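Ntuli opens its doors in Prustberg for a day among the robots

Prustberg, Tue 15 September - Ntuli is delighted to say that its first open day at the Prustberg workshop brought 399 visitors through the doors, and we would like to thank every one of them for coming, for asking such good questions and for being so patient in the queue for tea!

The day was built round Drasa, our household tidying project, which has been running with our partners at Avari since August last year. Visitors were able to follow the simulated side of the work on the big screen in the main hall, where a two-armed robot is given a table with bowls, a plate and a small chest of drawers to work around.

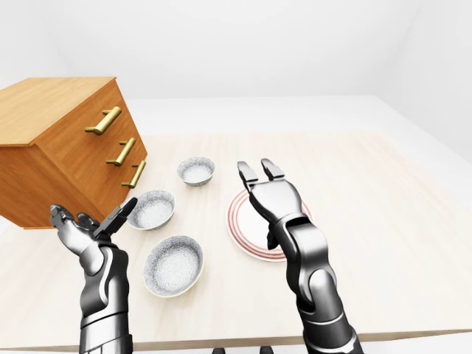 We held 11 sessions over the day, each with time set aside for questions, and the team stayed on well past closing to talk with those who had more to ask. Younger visitors were especially keen to know why the robot has a hand on one arm and a simple two-fingered gripper on the other - a choice our engineers are always happy to chat about, sometimes at great length. The hand suits awkward shapes and the gripper suits rims and edges, and working with both in simulation lets us try out many ways of sharing a job between them before any real crockery is put at risk.

Placing a bowl on a plate was the task that drew the most talk in the hall, and the afternoon groups asked to go through it again.
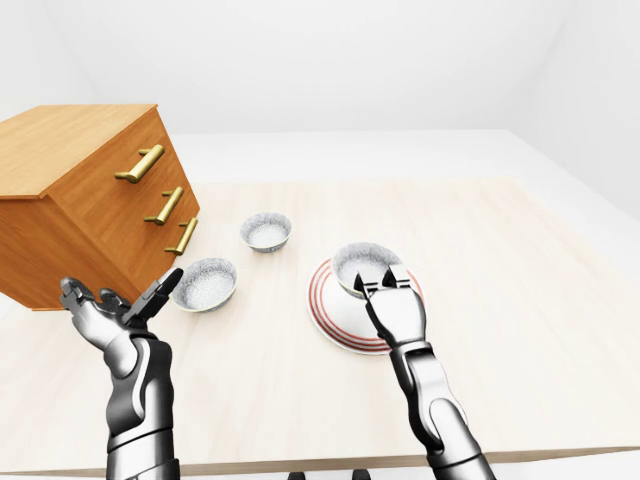

Avari added that it had been a pleasure to meet so many people from the town, and that the questions about safety and about help for older people at home would be taken back to its own designers and talked over properly.

Drasa has 1408 practice tasks in its simulated library at present, and more are being written this autumn. Ntuli hopes to welcome schools and local groups to Prustberg for smaller visits, and anyone who would like to bring a party along is warmly invited to get in touch with the workshop's front desk.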